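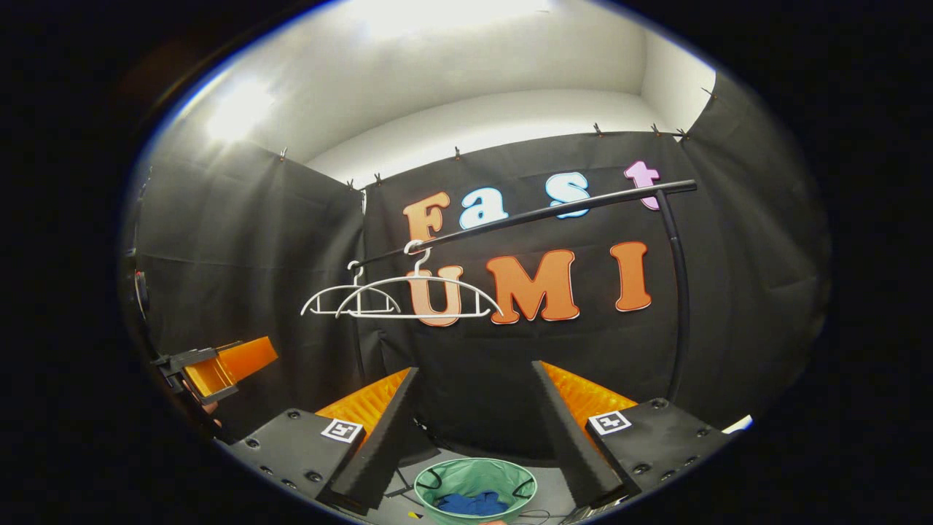 Latifa Morsy wants to know whether the infusions hurt, and how I decided the clinic wasn't a scam. She left that under my last post, along with a very kind paragraph about her sister, who has had migraines since high school and is thinking about trying the same thing.

So, Latifa, first part first. No, mine didn't hurt, except for the needle going in, and I have terrible veins so your sister may do better. The first nurse tried my left arm twice and then went and got Osvaldo Greco, who got it in the back of my hand in one go (I would have hugged him, but, you know, needle). After that it's a recliner, a blanket and a drip for a couple of hours. I got a metallic taste in my mouth and felt cold all up one arm. By the second visit I'd figured out to bring a hoodie with loose sleeves and wear it backwards like a toddler at art class.

Now the scam question. I wondered too!! I'd been to two of those places with the big lemon-colored IV bags on the sign and come out with a lighter wallet and the same headache. What made me feel better about the Skistport clinic was that Dr. Nasr spent most of my first appointment trying to talk me out of it. He asked what I'd already tried and for how long, and he made me go back and finish a proper trial of a daily preventive that I'd quit after nine days because it made me sleepy. I was so annoyed! I went home and complained to Elba Riquelme on the phone for an hour. But I did it, and it helped a little, and then we talked about infusions again in October with a headache diary in front of us.

He also told me straight out that the evidence for what I was getting is thinner than he'd like, and that some people get nothing from it. I wrote that down in the diary so I couldn't pretend later that he hadn't said it.

Money, which a few of you asked about in email. The consult was $149. Each round of infusions was $1,272 before insurance, and my insurance said no, then no again, then paid for part of one after I sent the whole diary with a cover letter. Ask for the itemized bill. Ask for the codes. The billing lady at Skistport was lovely about it, but I had to ask.

Did it work? I had 5 bad days last month, and before all this I was losing close to half of every month. I'm still on the preventive, I also quit my second job, and I sleep now. I can't tell you which of those did it and I'd side-eye anyone who said they could. Please don't stop taking anything because of a blog.

For your sister, I'd start the diary tonight, even if she never goes near a drip. Time it started, what she took, what she could still do. Mine is a spiral notebook with coffee on it. And she should tell whoever she sees about every single thing she takes, vitamins included, because I forgot to mention my magnesium and got a bit of a lecture.

Next post is going to be the airplane one I keep promising. I have opinions about window seats.

Yasmine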